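What People Keep: Small Jewellery and Family Memory in Flernville

Introduction

This report looks at why people hold on to jewellery they do not wear. It was written for the second-year module on everyday objects. The starting point was a remark made in a seminar, that most households own a box or a drawer of small things that would fetch very little if sold but would never be thrown out. I wanted to know whether people could say where such things came from, and what happened to the story when the owner died or moved away.

Flernville was chosen because I live there and could visit people without travel costs. It has a population that has changed a good deal since the Manow button works closed, and many older residents worked there or had a parent who did.

Method

I spoke to 15 people in their own homes. The youngest was a student and the oldest had retired from Manow before I was born. Each talk lasted as long as the person wanted. I asked them to bring out any jewellery they kept but did not wear, and to talk about whichever pieces they liked in whatever order. I took notes by hand and typed them up the same evening. I did not record sound, as two people had said beforehand that they would prefer me not to.

I also used the parish sale books held at the Kwok Reading Room. These list goods given to charity sales between the wars. There are 1,188 entries in the books I was allowed to see, and 983 of them can be read without much doubt. The rest have suffered from damp.
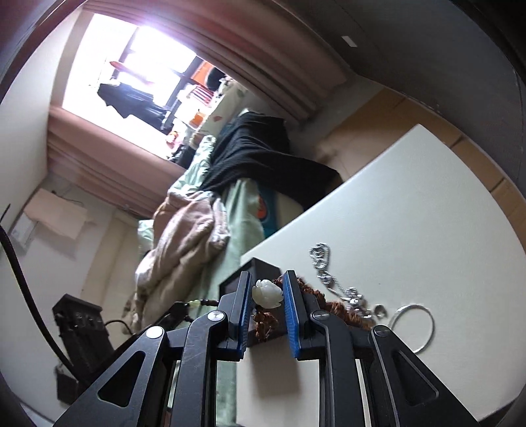

Beads came up more often than any other kind of object. People who had nothing to say about a ring would talk at length about a string of beads, and the reason they gave was usually that beads had been bought on a trip or handed over by an aunt. Several described flowers. A white bead carved as a bud, with the petals folded over each other and a bit of knotted reddish-brown cord below it, is a good example of the type: the carving gives the owner something to describe, and the cord shows how it was meant to be worn or hung. Rings and chains were more often described by who had given them and hardly ever by what they looked like.

The sale books show the same pattern in a rough way. A clerk would write "brooch" or "chain" and leave it there, but beads nearly always got a colour. I have not tried to turn this into a percentage because the handwriting changes partway through and the second clerk was lazier about everything.

Findings

The main finding was that stories are lost quickly. Of the people I spoke to, only 8 could name the first owner of the oldest piece they had. The others knew that it was "from Dad's side" or "from before the war" and no more. One woman had a pendant with initials on it that matched no one in her family. She had asked her cousins, and they each gave a different answer.

A second finding was that pieces are kept together without much order. Only one person used compartments. Most tipped everything into a single box and left it there, and when they wanted to show me one thing they had to untangle it from the rest. They did not seem to mind. One man said that sorting it would mean deciding what mattered, and he did not want to do that while his sister was still alive.
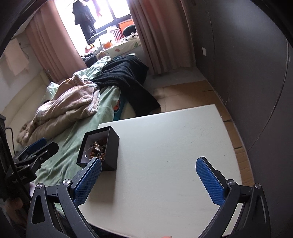 Text by Larasati Entili
Second-year report, Department of Social History
Supervisor: Réka Dobos
Submitted 2024-02-09

The third finding concerns money. I expected people to mention value, but it came up only when there had been a burglary or a divorce. Drasto, the pawnbroker on the market square, closed in May of the year I started school, and a few people remembered taking things in and collecting them again when wages were paid. The pieces that had been pawned and brought back were spoken of with more warmth than the ones that had never left the house.

Men were less willing to talk than women, though when they did they had kept just as much. Cufflinks and tie pins were common. So were broken watches, which I had not planned to include but did in the end because people kept bringing them out.
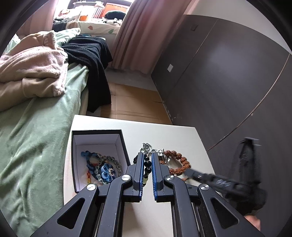

Watches caused a problem for the report because they have makers' marks and can be dated, which nothing else could. Where a watch was present the family's account could be checked against it. In three cases the watch was newer than the story said. I did not tell the owners. My supervisor and I discussed whether this was right, and we agreed that I had not been asked for an opinion.

Limits

The group was small and most of them knew my mother. People who had sold or thrown away everything were less likely to agree to a visit, so the report says very little about them. The sale books cover one parish only.

If I did the work again I would ask each person to write a label for one piece and see whether the label was still with it a year later.

Comments

M. Tandy
My gran's beads are all in a biscuit tin. Will ask her this weekend who they belonged to.

pipistrelle
Good read. Did the Kwok let you photograph the sale books or only take notes?

Larasati Entili
Notes only, in pencil.

Former Manow girl
The works did not close all at once. The dyeing shed carried on for a while after the rest.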